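Does a tidy bed save you any time? A report on small-object clutter in student bedrooms

By Trinidad Lumbao
Dec 31, 2021
5 comments 3 shares

The claim we set out to test comes from a handout given to first years at Lelum Hall. It says that putting everything on the bed before you tidy a room "halves the work". No source is given. My partner Jericho Belmonte believed it. I didn't, and I still mostly don't.

The method is simple enough. You clear the shelves and the desk, put the lot on the bedspread, and then put each thing away. The argument is that you can't go to sleep until you have finished. I would say you can, by pushing it all on to the floor, and one of our testers did this on the first night.

We used ordinary things that have no obvious home: a cleaning cloth, a pack of tissues, a soft toy, a small canister. Books and clothes were left out, as most people already know where those go.
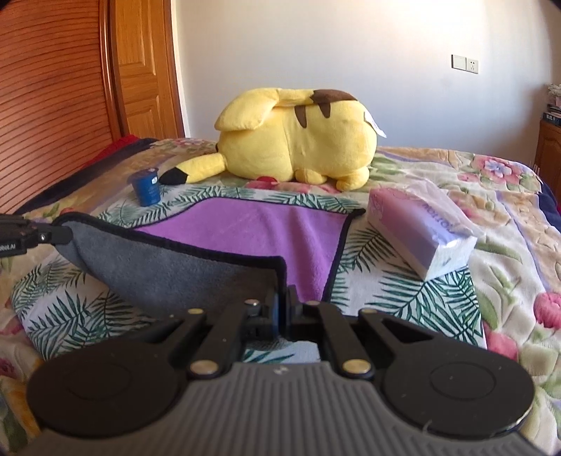 Jericho objected at this stage that the soft toy should not count, given that a Pikachu lives on the bed anyway and nobody was ever going to file it in a drawer. The tissues, by the same argument, belong within reach of the pillow. Take both away and the list gets rather short.

I think that objection does more damage to the handout than to our test. If half of what goes on the bed is allowed to stay there, then the method is mainly a way of moving things about. The cloth was the real problem. A purple and grey microfibre cloth has no natural place in a bedroom, and our testers in Rizzi block put it somewhere different each time.

We had hoped for a clear result in minutes, but the timings were kept badly in December and I don't trust them. What we can say is that all 3 testers went back to their old habits within the week — including Jericho.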